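Spent most of August on the perception side of Dollurine, our little planning stack for kitchen tasks, and I promised a thread. So, a thread! It's long and a bit sweary in places I've since edited out.

Quick recap for new followers. Dollurine takes a list of objects and poses, builds a plan, and hands it to the controller. The list comes from Kerex, our detector. If Kerex is wrong, everything after it is wrong too, very confidently.

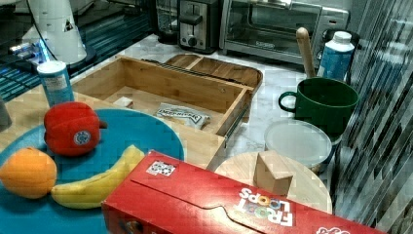 Pose tracking got a full rewrite this time. The old version re-guessed every object on every tick, so things would wobble by a few millimetres and the planner would throw away a perfectly good plan. Now we keep a track per object and only update it when the new guess is clearly better. The cereal box was my favourite test, lying on its side with the logo upside down and overlapping the edge of the plate. Old Kerex would have had a fit about where one stopped and the other began. The new one keeps two separate tracks and gets on with it.

Replan time matters more than I used to think. We were at 600 ms per replan at the start of the month and we're at 188 ms now. Nearly all of that came from caching the collision meshes, which I'd been putting off since spring (sorry, everyone who told me to).

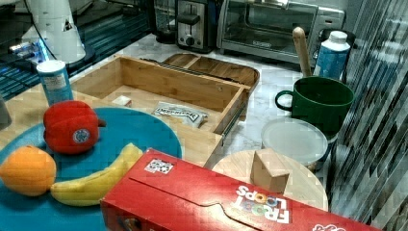 Do you need a GPU to run the planner? The planner is CPU only and runs fine on an old laptop. Kerex is the bit that wants a graphics card, and you can put it on a second machine if you don't mind a little network lag.

Next up, Belay. It's the safety layer that sits between the plan and the motors, and it's my favourite thing in the whole repo. Every command goes through it, and if the command would go over a force or speed limit it gets clipped and logged. No arguing, no override flag.

Belay used to clip silently - awful idea, all mine. You'd see the arm go slow and spend an afternoon blaming the controller. Now the log line tells you which joint, which limit and by how much. 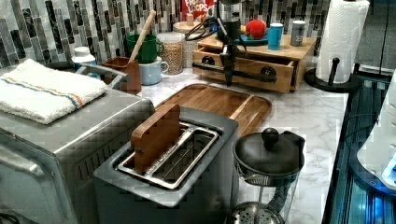 The other change is that limits can be set per step of a plan. Pulling on a drawer handle and carrying a mug want very different numbers, and one global limit meant we were either too timid for the first or too rough for the second. You write them next to the step in the plan file and Belay picks them up when that step starts.

If you leave them out you get the defaults, which are cautious. I'd leave them alone for your first few runs.
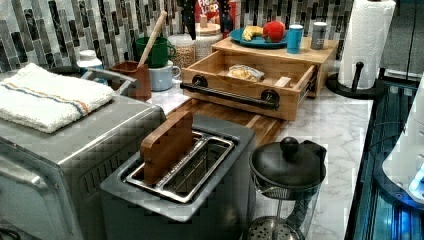 Same goes for the timeouts. Each step gets 12 seconds unless you say otherwise, then the planner gives up and asks Kerex for a fresh look. I tried 90 for a while and mostly learned how long 90 seconds feels when you're standing next to an arm that's thinking.

Still broken: anything see-through. Kerex finds glass when it feels like it, and the depth readings are a mess of holes. There's a branch called jillomholm where I'm trying to fill them in from several views. Please don't build on it yet, I rename things in there on a whim.

Release notes and the new plan file format are in the repo. If your old plans won't load, run the convert script first, then shout at me - replies are open and I'm about all evening with a pot of tea.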